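The shelf sort-out, part two: pictures, packets and odds and ends

Welcome back to the great Clolbridge shelf sort-out! If you saw part one you'll know I'd only got as far as the jigsaws, and even then I stopped to do two of them (the 300-piece harbour one from Cruickshank, and a lovely old thing of a baker's window with a corner chewed off). This time I've been at the small stuff. Picture cards, box lids, little packets, all the things that slide down the back and stay there for years.

I'd meant to do it in one go after breakfast. By four in the afternoon I was sitting among the heaps eating toast and had thrown away one dried-up glue stick.

First, the pictures. I'm a fool for anything with an old timbered house on it, all white walls and dark beams and a steep pointy roof, and if there's something a bit strange going on next to the house then so much the better. A small orange face looking out of the dark will do me very nicely. I could stare at that sort of thing for ages making up who lives there.
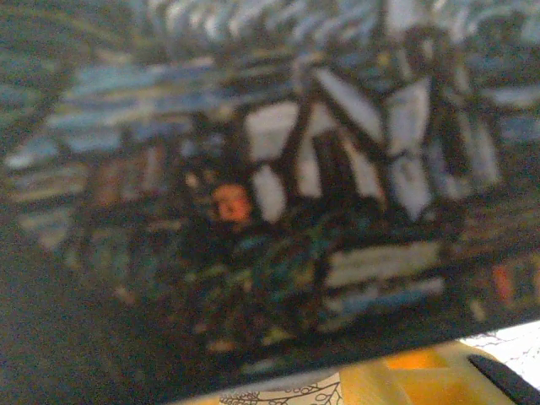
My aunt used to bring me cards and puzzles back from Zostaritz, where as far as I can tell every shop sold the same street from a slightly different angle. I've kept most of them. The rule I made for myself was that anything bent right across had to go, and then I broke it straight away for a winter one with sledges. It's propped on the kitchen windowsill now, crease and all.

Boxes are harder. The lids are the best bit and the bottoms are always the bit that splits. I've been mending corners with brown paper tape, a strip on the inside and another over the outside, pressed down with the back of a spoon. It doesn't look smart but it holds, and you can still read the side when they're stacked. For anything past saving I cut the picture off the lid and put it in with the pieces in a zip bag. I did 4 of those and then ran out of bags.

Then came the missing pieces question. I've got a Jornen puzzle which says 547 on the side, such an odd number that I've always wanted to know if it's right, and I've never once finished it to find out. It went back on the shelf for the winter. The 200-piece farmyard is definitely short (there's a goose with no feet) so I've put a note inside the lid for whoever gets it next.

After that I moved on to the little packets. I've got a real weakness for small bright things, and blue with a bit of yellow is about as cheerful as it gets, especially against a flowery pattern. My other half says I can't tell what's on top of anything in this house for all the flowers. I say that's the charm of it.
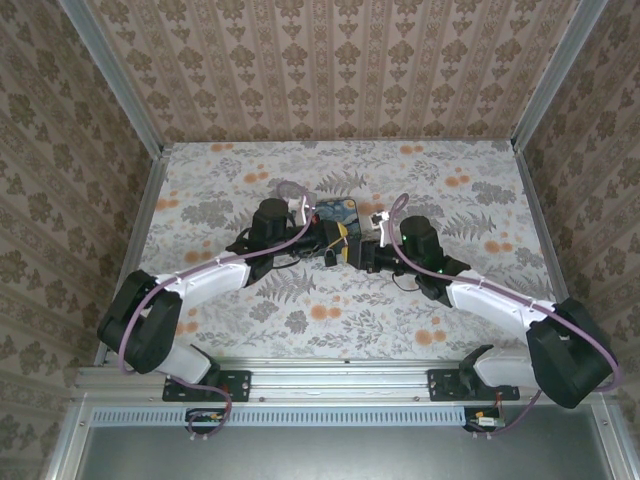
The way I ended up doing it was by size. I'd tried sorting by what things were for, but so many of them aren't for anything, and I kept getting a heap called "nice" that was bigger than all the others put together. So now small goes in the top drawer, flat goes in the old shoebox, and everything with a lid goes on the shelf with the label facing out. So far I've been able to find what I want, apart from the scissors.

Two carrier bags have gone to the charity shop on Clolbridge high street, and I only bought one thing while I was in there dropping them off. It's another jigsaw. It's got a windmill on it and the lid's in perfect nick, so it hardly counts.

Part three will be ribbons and wrapping paper, probably in July when it's light enough in the back room to tell navy from black. If anyone has a good way of storing rolls without them unrolling all over the place, do leave me a comment. I've tried elastic bands and they leave dents.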